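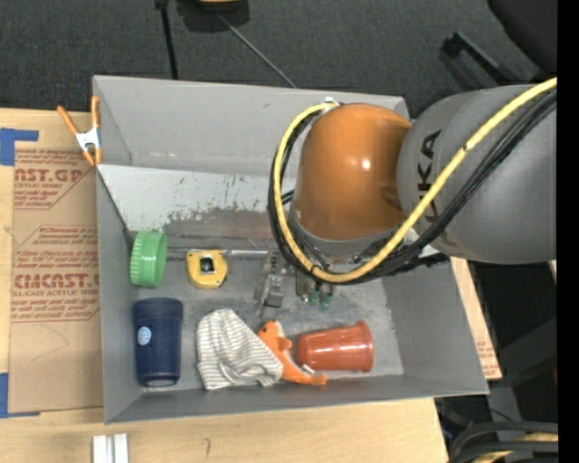
Vlasta Vidmar wrote in to say that she keeps one bin for everything that has no home, and that she has stopped feeling bad about it. Her grandchildren tip the whole thing out on the rug when they visit, she says, and they go for the odd lids and the tape measure long before they look at a proper toy.

I was so glad to get her note, because I've been meaning to write about the odds-and-ends bin ever since our February swap at the Vollivberg hall, where I came home with more than I took (as usual!). Ours lives under the stairs, and it has a bit of everything in it. Toys, mostly, but also lids that have outlived whatever they used to close, and a few things from the kitchen drawer that wandered in there and never found their way back out.

My one piece of advice is to choose a plain bin with sloping sides. Small things slide down to the middle where little hands can reach them, and you can wipe it out with a damp cloth in a minute or so. Don't fret over scuffs and scratches on the inside. Roxana Pîrvu passed hers along to us after years of hard use, and the bottom was rubbed nearly white in places, and it has done us very well all the same.

I do try to go through it every couple of months, sitting on the floor with a cup of tea, and I make two piles. One goes back in. The other goes in a bag by the door for the next swap, and if I'm quick about it the bag even leaves the house before somebody starts fishing things out again. Haris Perić tells me he lets his boys choose what stays, and that they are far stricter than he would be, though a lid with good ridges on it seems to be safe forever (they run a spoon along it, and I'm told it's quite loud).

If you have a bin to spare, or a bag of bits that's ready for a new rug to be tipped out on, please bring it along to the next swap. Tables will be set up by the side door, same as last time, and Ultan Buckley is bringing the big teapot.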